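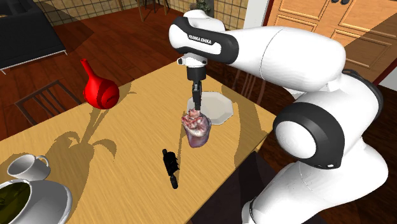 Section 5. Running your first planned grasp in Cesance

Now comes the fun part! You have the simulator installed, the arm loads without errors, and Cesance can talk to it. In this section you'll hand the planner a cluttered tabletop and let it work out a pick on its own.

Before you start
Finish Section 3 (joint limits and home pose). Close any other program that is holding the simulator port, and check that the status bar reads READY.

1. Open the Scene tab and choose Load. Pick any room from the Daly pack; the ones with a dining table are great for a first try.

2. Set Seed to 605. Everyone who uses this seed gets the same object layout, so you can compare your plan with the logs in Appendix B.

3. Click Segment. Each object on the table gets its own color mask. If two neighbors share a color, raise Edge Weight one notch and click Segment again.

4. Select your target by clicking its mask. Lumpy, uneven shapes are welcome here (they're where the grasp sampler really shines!).

5. Set Grasp Candidates to 24 and click Sample. Green markers are reachable, gray ones are not. Start with a top-down grasp.

6. Click Plan, then drag the timeline slider slowly from left to right. Watch the elbow as well as the fingers, especially where the path runs close to furniture.

7. Happy with the path? Click Execute and enjoy it.

Note: Shadows can confuse the segmenter when the light is low and comes from the side. Turn on Shadow Filter under Perception, or leave it off and see how your own model copes, which is a great test in itself.

Note: A plan usually arrives within 3 seconds. If it takes much longer, lower the candidate count before you touch the solver settings.

CAUTION: Collision Padding is off in newly loaded scenes. Turn it on before you export a trajectory to a real arm through the Desano bridge, and keep your hand near the stop button on the first run.

To save your work, choose File > Save Session. Section 6 covers placing the object back down.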